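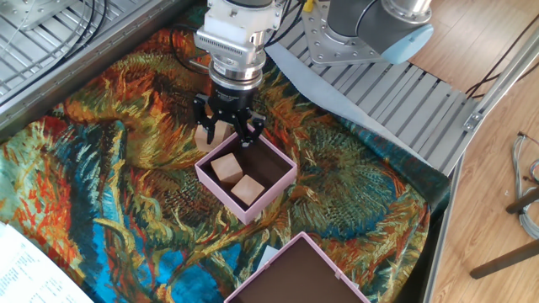

Progress report no. 3 to the Waltitz small builds fund, 2020-08-30. Sorry this is short, writing it between runs. The arm is up and bolted to its plate and the sorting task is going. Task is the one from the application: wooden cubes into the small pink box, one at a time, with the sunflower cloth left on the table so the vision code has to find pale cubes on a busy background. Two in the small box there and the gripper down over another one just outside the corner. Bigger pink box is for the second half of the task, not started.

What got done in August
Gripper mount finished. Collar above it reads force fine, once I stopped zeroing it with the fingers closed (my mistake, cost me an evening).
Grima, which is what we call the control script, was rewritten from scratch. Old one is gone. Yetunde Onuoha did the motion part, I did the rest.
42 full runs logged on the new script. Most misses are the same miss: cube too near the box wall, finger comes down on the rim, arm stops. It does stop though, every time so far.
3272 stills labeled for the cube finder. Slow work. 852 of those are on the sunflower cloth, the others on plain gray, and the plain ones dont help as much as we hoped.

Not done
Cable run. Still loose at the wrist and needs a proper guide before we speed anything up. Speed stays low untill then.
Second box.
Write-up for the Zisness workshop page, half a draft.

Problems
Cloth creeps. Folds on the right side change a little over a session and the height map drifts with them. Tried clips, they got in the way of the arm. Next try is a thin board underneath with the cloth stapled to it.
Orange parts of the print confuse the finder worst, esp. under the evening lamp. Blue is ok.

Money
Nothing over budget. Spare fingers ordered from Li, not arrived, will send the receipt when they do. We'd like to move the unused lamp money over to cable guides and the board if thats alright with you, please confirm by email.

Next
Board, cable guide, then the rim problem. Yetunde wants to approach at an angle, I want to nudge the cube away from the wall first. Will try both and send the run log with the next report.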